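16/12/2020
By the Leltotine home desk

A small case and a clear table

The owner of Treloar, a two-room repair and tidying business in Sadthorpe, does most of the work at one pale table. We spoke in the morning, before the first customer.

People mostly bring in drawers, the owner says, or what was in them. "Leads, chargers, earphones, little cases with nothing to say what goes in them. They've had it all in a bag since July."

The first job is to open every case and leave it open. "If the lid's shut you forget to check it. I open the lot, then I decide."

A white plastic case with a hinged lid is the sort the owner likes best. It wipes clean and it stacks. Cloth pouches are kept only if the zip still runs.

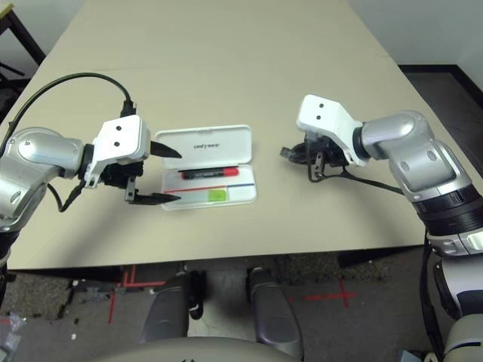
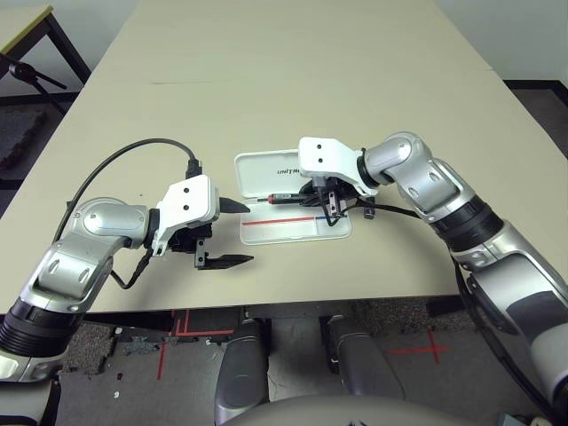

What goes back in

The rule at Treloar is one case, one item, and any lead that belongs to it. "I don't put spare leads in with it. They go in the Zasora box on the shelf, and the customer gets that as well."

Thin cables are looped loosely and never wound tight round the thing they plug into. The owner used to use wire ties and gave them up. "They cut into the covering. I use a strip of paper now and write on it."

Lids should close without pressing. If one needs a push, something is lying across the hinge and it all comes out again.

A drawer takes 2 hours if the customer stays to answer questions, and most of a day if they don't. The owner would sooner they stayed. "I can't tell what they still use. They can, usually, once they've had it in their hand."

The shop closes over Christmas and takes drawers again in the new year.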